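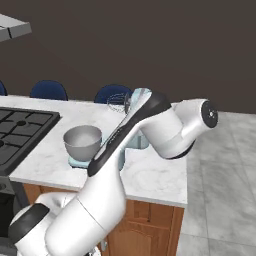

Two weeks of kitchens and I'm finally ready to write about it

March 16, 2020, by Iida Kokkonen

So I have spent most of this month making a simulated robot arm move bowls around in a simulated kitchen, and my real kitchen looks terrible. Dishes everywhere. I find this very funny and the person I live with does not.

If you read my last post you know the plan: get enough good examples of a few boring kitchen tasks that we can train a policy on them and see if it picks up anything useful. I drive the arm, the simulator writes down everything the arm and the objects did, and when I finish a run I hit keep or toss. Then the whole room resets and I go again. The first day I thought this was the best job in the world! By the fourth day I was talking to the bowl.

As of last night we have 2,861 kept episodes. The first 1,000 took forever and I would love to throw most of them out, but Paavo says leave them in until we have a reason (he's right, I just don't like looking at them). You can tell which ones are mine from the early days. The arm goes up, stops, thinks about its life, goes sideways, stops again. I was steering one direction at a time like somebody parking a trailer. Niilo came in with years of video games behind him and his very first run was one smooth curve from start to finish, and I was a little bit jealous.

Then came the argument, and it took up a whole afternoon. Do we want the smooth ones only? Siiri's position is that a learner copies whatever you feed it, so if you feed it hesitation you get hesitation, and she has a point, because our first trained version would park itself over the counter and just hover there. Forever! We let it run while we got coffee and came back and it was still hovering. She traced it back to my pauses. There were so many frames of me doing nothing that doing nothing looked like a great idea.

My position is that the pauses should go but the mistakes should stay. If every example is perfect, the thing never sees what to do when it's a little off. So now we have a little category I call fumbles, where I come in badly on purpose, miss, back up and fix it. There are 52 of those so far and they're slow to make. It is surprisingly hard to be clumsy on purpose after you've spent two weeks learning not to be.

We trim the pauses with a script now. Anything where the arm is basically still for too long gets cut down, except at the end of a run, where we want it to learn that it's okay to be done. The first version of the script also cut the moment right before the grasp, when everybody slows down, and the policy we got out of that one went at the bowl like it owed it money. So that got fixed in a hurry.

The room itself is Hilkka's work, and she built all of our kitchens. The one I've been in most has an island with a marble countertop, the cooktop built in on the left with a hood over it, and dark blue chairs lined up along the back. The bowl sits on a pale teal tray. I asked her for the tray, and I have regretted it a few times, but a bowl sitting on something is a different problem from a bowl sitting on bare counter and we wanted both.

There's a clear glass thing farther back on the counter too, and I have strong feelings about it. In the simulator the glass looks lovely and I cannot judge where it is at all. From my usual view you've got glass in front of a blue chair and a big white arm swinging across half of it, and I've knocked into that glass more often than anything else in the room. Hilkka offered to take it out. I said no, if I have trouble with it then the robot will too, and that's worth having in the data. (Ask me again next week.)

Same story with the arm blocking the view. For a long stretch of every run, the arm is the biggest thing I can see, and whatever I'm reaching for is behind some piece of it. We tried a second viewpoint for the driver, and it helped me a lot, but then I was making decisions from a picture the policy never gets. Niilo caught that one. So we went back to one view for any run we keep, and I only use the extra one for practice.

We've named the two policies we're comparing, because calling them A and B got confusing fast. Ivar is trained on everything. Plunden gets the trimmed set plus the fumbles. Ivar is still a hoverer. Plunden reaches for the bowl with a lot more confidence, and sometimes with a lot more confidence than it should have, but I'm rooting for it.

Next up is a new layout with the cooktop on the other side, and Siiri wants a batch with the lighting changed. I've also promised Paavo a proper write-up of the keep and toss rules, which right now live on a sticky note and in my head. If any of you have collected driving data like this and have a good way to mark partial successes, please leave a comment, I'd love to hear how you do it!

Filed under: Robots, Learning from Demos, Kitchen Diary

Last updated: March 2020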